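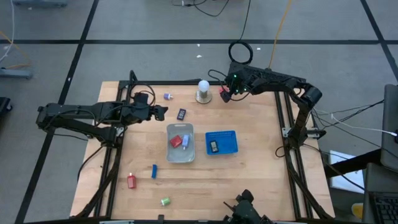
Butcher-block top, made of joined strips

From: Tia Heywood
To: Bekley Home Woodshop list
Subject: Re: oiling a butcher-block top

Marsden wrote:
> Is it worth oiling the underside too? Mine came from
> the Bustport yard in October and already has a slight cup.
> I gave the top 3 coats and left the bottom bare.

Yes, yes, do the underside! I'm so glad you asked, because this is my favorite thing to go on about. If the top is sealed and the bottom isn't, the two faces take up moisture at different speeds and the whole slab starts to curl. Mine did the same thing the first winter, and it came most of the way back once I'd oiled the bottom and left it up on battens for a month.

My routine is plain mineral oil, wiped on thick with an old T-shirt, left for 30 minutes, then rubbed off. I do 4 coats on each face and go heavy on the end grain (it drinks like you wouldn't believe). Before the first coat I sand to 220. I tried going up to 300-something once and the oil just sat there, so I don't bother now.

One more thing, check how it's screwed down! The holes in the brackets should be slots, so the wood can move across its width. Round holes are asking for a split.

I'm driving over to Cistitz next month for maple offcuts and have room in the truck if anyone wants some.

Tia

Comments

dovetail_ray: Slots fixed mine. Great tip.

M. in Bustport: Does walnut oil work the same way?

Tia Heywood: It does, and it smells wonderful, but give it longer to cure between coats!

Bekley Home Woodshop list | Contact the list owner | Copyright belongs to each poster | Back to top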